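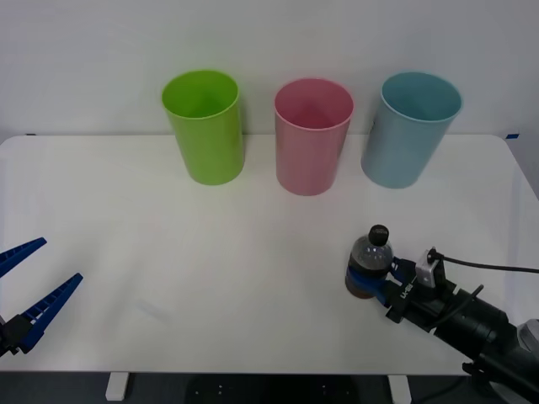 Corbeilles de tri Erisside, le trio vert, rose et bleu

Chez nous, tout a commencé par une seule corbeille sous l'évier, et on sait bien comment cela finit : les bouteilles avec les épluchures, le papier par-dessus, et l'on promet de trier le lendemain. Les corbeilles Erisside sont faites pour les maisons comme la nôtre, où l'on a de la bonne volonté mais pas beaucoup de place (ni de patience !).

Elles sont en plastique, hautes, plus larges en haut qu'en bas, et sans couvercle : on jette d'une main en passant. Vert citron, rose poudré, bleu clair, à vous d'attribuer les couleurs. Beaucoup de nos clients gardent le bleu pour les bouteilles, mais rien ne vous y oblige, et les enfants ont souvent leur avis sur la question.

Pour l'entretien, un peu d'eau tiède et de savon, une éponge douce, et on laisse sécher à l'envers. Évitez la poudre à récurer, qui ternit les teintes.

Référence du trio : 2542
Corbeille seule, au choix : 3371
Poids d'une corbeille : 500 g
Collection : Orkness
Vendu par Rirnent

Bouchons et bouteilles ne sont pas fournis. Commandes passées avant Noël : expédition jusqu'au 14 décembre 2009.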